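La caja de fruta sube de categoría

Durante décadas sirvió para llevar tomates al mercado y encender chimeneas. Ahora se compra vacía, se coloca de lado y se le pone una planta de plástico al lado. Crónica de un ascenso social.

22 de agosto de 2023

Mi abuelo tenía una opinión muy clara sobre las cajas de madera: ardían bien. Las traía del mercado cargadas de melocotones, las vaciaba en la mesa de la cocina y en enero iban desapareciendo una tras otra por la boca de la estufa. Si alguien le hubiera dicho que un día su nieta pagaría 40 euros por dos de ellas, vacías y lijadas, habría preguntado si venían con los melocotones.

No venían. Las compré en Brilari, una tienda donde antes hubo una mercería y donde ahora huele a cedro y a tarjeta de crédito. La dependienta me las envolvió en papel de seda, con un cuidado que yo no he visto aplicar a un recién nacido. Me preguntó si las quería «en crudo» o «con pátina». Dije que en crudo, por no quedar como una persona que necesita ayuda para envejecer la madera.

Llegué a casa, las puse en el suelo del recibidor y las miré un buen rato. Eran, en efecto, cajas.

El fenómeno no es nuevo, pero este verano ha cogido velocidad. Ha salido de las revistas de decoración, ha pasado por las bodas campestres y por las panaderías que escriben los precios con tiza, y ha llegado al territorio donde las modas van a instalarse de verdad: el rincón de la fruta. Ya no se tiene frutero. El frutero es de gente que come fruta. Se tiene un puesto, un pequeño bodegón doméstico con sus alturas, su follaje y su uva, a medio camino entre la frutería de barrio y el altar de una santa poco exigente.

Para entender cómo se monta uno me fui a ver varios: el escaparate de Brilari, dos cocinas de conocidos que me pidieron discreción y la muestra que Firkutico, un estudio de interiorismo efímero, tiene abierta en una nave a las afueras. La nave es lo más instructivo. Allí no hay nadie que tenga que cenar encima del decorado y se puede ver el género en estado puro.

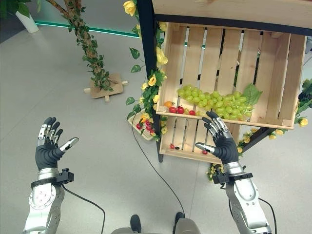
Un puesto de fruta decorativo se construye de arriba abajo, y lo primero que se decide es qué va a la altura de los ojos. La respuesta es siempre la uva. Tiene volumen, cae bien, recuerda a los banquetes romanos y a la Nochevieja, y por poco dinero da sensación de abundancia. En el montaje de la nave, el racimo verde ocupa la caja superior tumbado cuan largo es, con una hoja artificial en un extremo, y los tomates cherry se quedan a su izquierda como invitados que no conocen a nadie: uno naranja, los demás rojos. En la caja de abajo la población baja mucho, con un tomatito sobre las tablillas y otra cosa roja más allá. Por el poste negro trepan unas enredaderas de rosas amarillas que llegan casi hasta el suelo. Yo en casa no tengo poste, y salí de allí considerando seriamente la posibilidad de ponerlo.

El poste, me explicaron, hace mucho. Una caja en el suelo es una mudanza; una caja sujeta a un soporte ya es mobiliario. Es una distinción sutil y cuesta dinero. Grasik, que fabrica herrajes y estructuras ligeras, ha sacado una línea completa de tubos, escuadras y tirantes pensada para convertir cualquier cajón en estantería sin que pierda, según dice el folleto, «su alma agrícola». He leído el folleto entero. El alma agrícola se menciona en portada y en contraportada, y las instrucciones de montaje, en ninguna parte.

Luego está la cuestión de la rendija. Las cajas buenas, las que se pagan, tienen huecos entre las tablillas. En su vida anterior los huecos servían para que la fruta respirase. En esta sirven para que se caiga el cherry. Lo he comprobado en mi propia cocina, donde mis dos cajas han perdido ya unos cuantos, que aparecen días después debajo de la nevera con el aspecto de haber reflexionado. La solución que ofrece el comercio es una telita de lino cortada a medida. La que aplico yo es comprar tomates más gordos.

Hay también una doctrina sobre la posición. La caja de pie, con la abertura hacia arriba, es la postura ingenua, la del que se acaba de enterar de la moda. La caja de lado hace de estante y permite dos pisos, que es donde se ve la mano. Arriba, lo lucido. Abajo, lo suelto, lo que sobra, una pieza aquí y otra allá con mucho aire entre medias. El aire es fundamental. En una frutería, un estante medio vacío significa que son las ocho de la tarde. En un interior con aspiraciones significa que alguien ha pensado.

Reconozco que tardé en entrar en el juego. La primera noche llené las dos cajas hasta arriba, con la generosidad de quien ha ido a la compra el sábado, y quedó exactamente lo que era: la compra del sábado. Quité los plátanos, que según todas las fuentes consultadas son un error de color. Quité las patatas, por razones que no hizo falta que me explicaran. Aparté los limones de la red y luego tiré la red, que al parecer era lo que más daño hacía. Al final me quedaron cinco tomates y un racimo, y el recibidor adquirió de pronto una dignidad que no le conocía.

El follaje merece capítulo aparte. Quien piense que las hojas artificiales se reconocen a distancia tiene razón, pero está en minoría. Atinga, que lleva años vendiendo guirnaldas para escaparates, tiene ahora un catálogo para casa con 400 referencias de verde, y puedo asegurar que existe la hiedra melancólica, el eucalipto de oficina y una rama de olivo tan convincente que mi gato la ha mordido en dos ocasiones. Las flores amarillas se llevan mucho. Van con el tomate, calientan la madera clara y dan a cualquier esquina ese aire de terraza italiana que las terrazas italianas, ocupadas en servir mesas, no suelen tener.

Los puristas protestan. Dicen que mezclar fruta y flor de tela es un disparate, que quien pone hojas falsas acabará poniendo uvas falsas y que por ese camino se termina en la sala de espera de un dentista. Algo de eso hay. Yo misma tuve en la mano, en la sección de complementos de Brilari, un tomate que pesaba lo que una pelota de ping-pong y que tenía mejor color que cualquiera de los míos. Lo dejé en su sitio. Volví a cogerlo. Lo dejé otra vez, y juro que me costó.

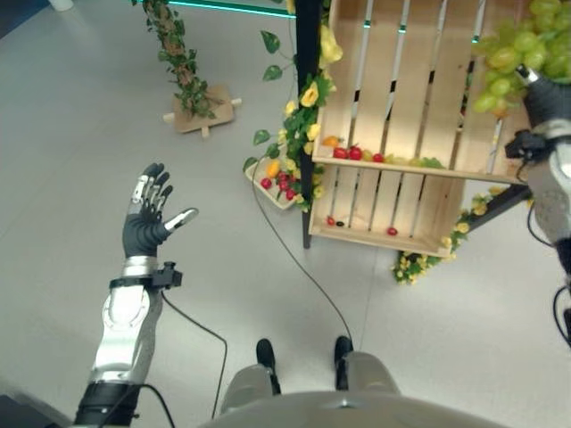
A favor de la fruta falsa hay que decir que no exige nada. La de verdad convierte la decoración en un oficio. Un puesto doméstico con género auténtico se estropea por turnos: primero las fresas, que duran lo que un propósito de año nuevo; después las uvas de la parte de abajo del racimo, las que no se ven; por último el tomate que una había colocado en el centro precisamente por su buena presencia. Cada mañana hay que pasar revista, retirar a los caídos y redistribuir a los supervivientes para que no se note la baja. He empezado a hacerlo antes del café. Hay gente que medita.

Y luego está el problema de comérsela. Nadie lo avisa en la tienda. En cuanto la fruta pasa a formar parte de una composición, deja de estar disponible. Mi familia, que antes se llevaba un puñado de uvas al pasar sin levantar la vista del teléfono, ahora se detiene delante de las cajas y pregunta si se puede. La pregunta me ofende, pero la respuesta es que depende de por dónde. De la derecha del racimo, sí. De la izquierda, bajo ningún concepto. En la nevera hemos acabado guardando un segundo racimo, sin aspiraciones, que es el que se consume. La casa mantiene así dos economías frutales paralelas, una representativa y otra real, como algunos países.

Con las visitas la cosa mejora. Una visita ve las cajas y dice «qué idea tan bonita», y durante un momento se olvidan los cherrys perdidos. La mayoría pregunta de dónde han salido. Yo al principio decía la verdad, con precio incluido, hasta que noté que la verdad enfriaba el ambiente. Ahora digo que del mercado, en un tono que sugiere madrugones y trato personal con un hortelano. Se lo dije también a mi madre, que cogió una, le dio la vuelta, vio la etiqueta de Brilari grapada en la base y la volvió a poner en su sitio sin decir una palabra. Fue muy elegante por su parte. Me lo ha recordado después, por teléfono, varias veces.

Para quien quiera intentarlo sin pasar por caja, queda el método antiguo. Se va a la frutería a la hora de cerrar y se pide una. Algunas todavía llegan en madera, aunque el cartón y el plástico les han comido mucho terreno, y el frutero, si le pillan de buenas, la regala. Hay que lijarla un poco, quitarle las grapas y aceptar que lleve impreso el nombre de una cooperativa, cosa que en las tiendas se cobra como extra. Yo lo hice la semana pasada. El mío me dio una, me miró y me preguntó cuánto tiempo llevaba sin encender la estufa.

Le expliqué que era para poner fruta. Se quedó pensando y me dijo que claro, que para eso era. La tengo ya en la cocina, de lado, con tres tomates arriba y un melocotón abajo. El melocotón habrá que comérselo mañana a más tardar.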